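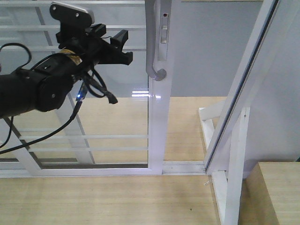
# Doors and Partitions in a Shared Hall: Project Report

Building Interiors, second-year group project
Submitted 8 March 2021

## 1. What we set out to do

Our group was asked to study one type of interior fitting and report on how well it suits the place where it is used. We picked sliding glass doors with white frames, together with the movable partition panels that often stand near them. The work was done in the Dranside hall, where a corridor is divided up with freestanding panels.

We had two questions. The first was how easy the doors are to use for a person who comes to them without instruction. The second was whether the panels make the corridor feel like a set of separate places or just a narrower corridor.

## 2. The sliding door

The door has a white frame and a clear glass panel, and it sits in an aluminum floor track. The handle is silver-gray and curved, with a hook at the lower end. Next to it there is a small latch plate with a slider lock.

We asked people to open the door, go through, and close it again. We timed nothing in the first round and only wrote down what they did with their hands. Most reached for the handle at once. A few tried the latch first and then went to the handle. Over the whole project we logged 359 openings, spread over 7 sessions of 60 minutes each.

Three things came up often enough to report:

- People pulled the handle toward themselves before they slid it. The curved shape seems to suggest a hinged door.
- The slider lock is small, and people wearing gloves had trouble with it.
- Clear glass makes it hard to judge from a distance if the door is open or closed.

The track gave us less trouble than we expected. We swept it before each session, and in the one session where we forgot, the door felt stiffer. We did not measure the force, so this is only our impression.

## 3. The partition panels

The corridor beside the doors is lined with white panels. Several of them have a low tray or box at the foot with greenery in it. One has a vertical blue strip along its upper left side. Another panel is semi-translucent and stands on a small wheeled base.

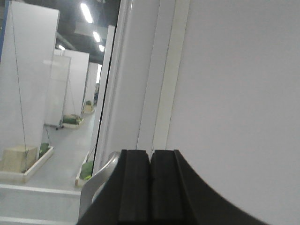
We had planned to compare the corridor with and without the greenery, but moving the trays every time took too long, and we dropped that part after the second session. What remains is a set of short interviews. People were asked to describe the corridor from memory after walking through it once. The plants were mentioned early and often. The color of the panels was hardly mentioned at all, perhaps because white is what people expect in a hall like this.

The wheeled panel is the easiest to shift, and one person can do it. It also moves when someone leans on it. We would suggest casters with brakes if more panels of this kind are bought.

Where a panel stands close to a door frame, white meets white and the edge is hard to pick out. Two people walked toward a flat panel thinking it was part of the doorway. A strip of color along the vertical edge, like the blue one already in use, would be a cheap way to help.

## 4. Glass, posts and railings

Part of our time went to places where a white post stands in front of a clear or shiny panel with horizontal bars visible in it. We wanted to know if the bars help people notice the glass. In our notes from Unasside, where we made a short visit in June, people slowed down sooner at glass that had bars behind it than at plain glass. At Dranside the result was less clear. Glossy paint and reflections made the bars harder to read from some angles, and we think a matte finish on the posts would be worth trying.

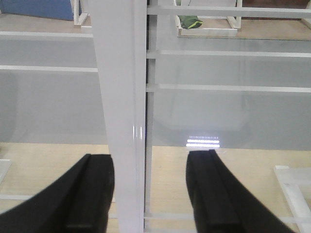 Kofler disagreed with this section when we passed the draft around, writing that a matte finish shows finger marks within a week and that stickers at eye level would do more for less money. Trarnumow was of the same opinion about the stickers but wanted to keep the gloss for easier cleaning. We have left our suggestion in and added the stickers to the list below.

## 5. Changes we suggest

1. Put a short "slide" label beside the handle.
2. Replace the slider lock with a larger one.
3. Mark the glass at eye level with stickers.
4. Add a colored strip to panel edges near doors.
5. Try matte paint on one post before deciding on the rest.

The labels and strips could be fitted in about 3 hours. The lock needs a supplier, and we have not asked for a price yet.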